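Sedura Makers Help | Home | Ask | Tags | Clubs | Log in

We use cookies to keep you signed in and to count visits. Accept | Manage

Two-arm pass keeps twisting the part. Club demo in March. Help?

tags: two-arm, grippers, student-club, timing

Our robotics club (high school, after hours, one adult who teaches chemistry) has the loan of a two-arm setup until the end of March. The task we picked is the one every group picks: left arm picks up a flat plastic part, right arm takes the other end, both hold it level, right arm carries it off. We picked it because it looked easy. We have since apologized to the part.

What happens is that the left arm grabs fine. The right arm closes, and the part rotates a few degrees, like somebody tugging a tablecloth. Sometimes it pops out and slides across the table. Out of 100 logged tries we got 20 clean ones, and I suspect a couple of those were generous scoring by the person who wrote the code, who is me.

Things we have tried: slowing the right arm down, squeezing harder, squeezing even harder, new part, old part, blaming Kojo. Both arms run off the same script and the close command for the right one goes out 900 milliseconds after the left. Is this a timing thing or are our positions just bad? We don't have the budget for force sensors. We don't have the budget for tape.

Posted by Esi Gyamfi

3 replies, sorted by votes

Tahmineh Nouri

Positions. I'd put money on it, if your club had any.

When the second gripper closes, both of its fingers should touch the part at the same moment. If the gripper is off center by even a little, one finger arrives first and pushes. The left gripper is already holding on, so the part turns around that grip. Squeezing harder makes the push stronger, so that experiment was never going to be kind to you.

Try this before touching the timing:

Have the left arm hold the part and stop. Jog the right gripper in by hand, open, until it straddles the end. Close it in tiny steps and look at which finger lands first. Shift the target toward that finger and go again. When both land together, save that position and throw the old one out. Do not keep the old one "just in case." Someone will load it on demo day.

Then turn the left gripper's force down until it only just holds the part. A little give on that side lets the part settle instead of fighting. 1,000 milliseconds is a nice boring delay for the second close, by the way. You aren't in a race.

Kojo Lamptey

It wasn't me. Also we should restart the controller, that fixed it at Lokside last year.

(Esi Gyamfi: It did not fix it at Lokside last year.)

Ebenezer Gyamfi

Tahmineh has the right answer and I'll only add to it. No relation to the person asking, before anyone writes in.

Watch your cables. A cable that is fine with the arm at rest can pull on a wrist camera once the arm reaches forward, and then your view of the part is a little different from the one you calibrated with. My students lost most of a term to this and blamed the grippers throughout. Leave slack at the wrist, run the full motion slowly with the grippers open, and see whether anything goes tight.

Second, clear the table. Every spare screw left near the work area will find its way under a finger. And hold the part near its two ends if you can, with the grippers facing each other. The closer together you grab, the easier it is for a small error to turn the whole thing.
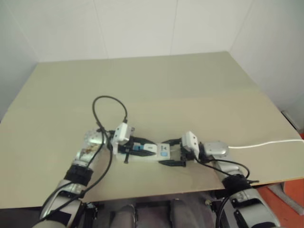

Ebenezer Gyamfi
Club mentor, Sturketa Student Robotics

The hold with both grippers on the part is the pose worth saving first. Work outward from it in both directions: back to the pickup, forward to the carry. Most clubs start at the pickup and hope the middle sorts itself out, and then they post here at 11 p.m.

If the carry still twists once the hold is good, check that the left gripper has opened all the way before the right arm moves. In most scripts I get sent, the open command and the move command go out on neighboring lines with no wait between them – which means the left hand is still letting go while the right hand is leaving the party.

Esi Gyamfi

Update: Tahmineh was right, the far finger was landing first. Shifted the target and it's a lot less dramatic. Also found the missing wait. It was on line 20, where I had written a comment saying "add wait." Still losing one now and then on the carry, will look at cables tomorrow.

Last updated in March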